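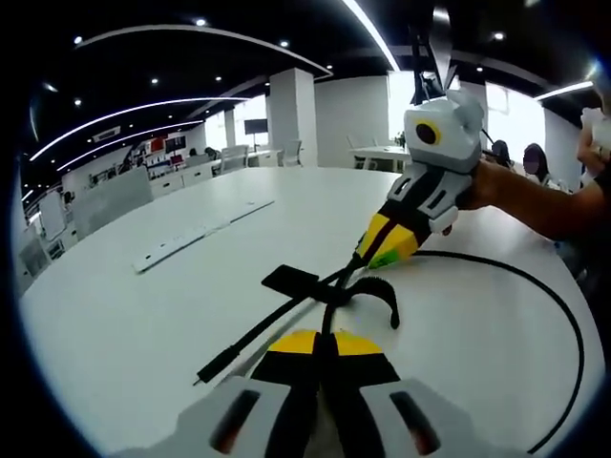 Open day at the Prallatstead rope works

We drove over in October for the open day at Egilsson, the rope maker on the river side of Prallatstead. Parking was at the ferry lot, a five-minute walk from the gate. Admission was free but you had to sign in at the front office.

The walking route starts in the fiber store, where bales come in by road from Nadatport. Sisal is stacked on the left and hemp on the right. The smell is strong and stays on your coat.

After that comes the long shed. It measures 327 yards end to end, and the old rails still run down the middle. Most of the rope is now made on machines in the newer building, but they ran the walk twice for visitors, at 11 and at 2. Go to the second one if you can — the first was packed and it was hard to hear the guide.

Coffee and rolls were served upstairs, in the room with the round white table. 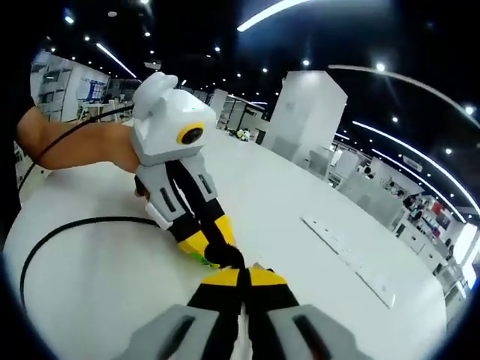 The sample room had splices and fenders to handle, plus a mooring line ordered for the port of Dakar. The label gave its weight as 2,577 pounds. A sign said a line like that takes seven working days from yarn to finished coil.

The shop sells offcuts by the pound, cash only. I bought a bag of tarred twine and a dog lead. Allow about 5 hours if you want to see both buildings and the yard. The yard is gravel and uneven in places.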